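4.2 Sorting without a rule

The free-sorting task was the part of the study we looked forward to most, and it didn't let us down. Children at the two Skendley sites were given a mixed set of plastic shape blocks and a wooden board to put them on, with one instruction: "Put them the way you think they should go." We gave no hint about color or shape, and the adult at the table was asked to say nothing more until the child said they were done. In all we recorded 196 finished boards, and going through them was a real pleasure. There is so much thinking packed into so small a surface!

We had expected color to win, and in a loose sense it did. Most of the work on block play tells us that young children reach for color before form when both are on offer, and many of our boards open that way. But very few boards could be called a plain color sort. What we saw again and again was a mixed answer, in which color settled which blocks would be neighbors and shape settled how the neighbors would stand. The coding sheet we brought over from the Gakach pilot had one box for "color" and one box for "shape," and our coders ran into trouble on the first afternoon. We ended up adding a third box, "both, nested," and it soon became the busiest box on the sheet.

A nested board is easy to pick out once you know what to look for. The blocks stand in tight clusters with open wood between them. Inside a cluster, pieces of one color make a row, and the row in the next color repeats the same shapes in the same order. A star stands in front of a star, a cylinder in front of a cylinder. We call this mirroring, and we coded it only when the match held for every pair in the cluster. Figure 2 gives a clear case in the red and green group.
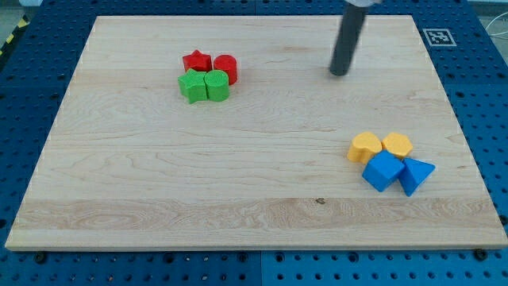
Figure 2. A nested arrangement on the wooden board. Red star and cylinder at the back of one cluster, green star and cylinder in front of them; a second cluster, in yellow and blue, stands well apart.

One teacher, reading a draft of this section, objected that we were making too much of the rows and too little of the gap, and that in her classroom the space between the groups was usually the first thing a child decided on. We think she has a very good point. Our sheet treated the empty part of the board as what was left over after the blocks had been placed. Her comment sent us back to the session notes, where we found several children who had set down one block near one corner and the next block far away from it, well before there was anything you could call a group. For these children the distance seems to come first, with the clusters filling in around it. We now code the gap as a choice in its own right, and we would urge anyone using the sheet to do the same.

The shapes themselves deserve a word. Stars, cylinders, hearts and hexagonal prisms are not equally friendly to small hands or to one another. A cylinder can be pushed right up against almost anything. A star can't, at least not without its points getting in the way, and children who wanted a tight square spent a good deal of time turning stars. We loved watching this. One child turned the same star 11 times before letting go of it, and then started on the one beside it. Hearts raised a different question, namely which way they should face, and some children had firm opinions on the matter and told us so. Hexagons caused the least fuss of all. Their flat sides invite a neighbor, and several children found out for themselves that a hexagon sits happily against another hexagon and less happily against a heart.

The board mattered more than we had planned for. At the Mac Mathúna playroom, where we tried out the task in June, the blocks were set straight on a large rug, and the results were so spread out that it was hard to say where one group ended and the next began. Giving the children a board changed that at once. A board has edges, and edges give a child something to line up with, or to stay clear of. A wooden board also has markings of its own. More than one child treated a band in the grain as a line to build along, and one refused to cover a knot and worked around it with great care. We didn't code for grain. We wish we had, and the revised sheet has a space for it.

Two things should be kept in mind when reading the counts in the next section. First, a finished board shows where the blocks ended up and says nothing about the order in which they got there, so the labels "color first" and "shape first" rest on the session notes alone. Where the notes were thin, we left the order uncoded. Second, a cluster with only two colors and two shapes makes mirroring rather easy to reach. With so few pieces, some matches will come about by luck. The larger set from the Fendadance trial, with more shapes per color, gives a tougher test, and we turn to those boards in Section 4.3.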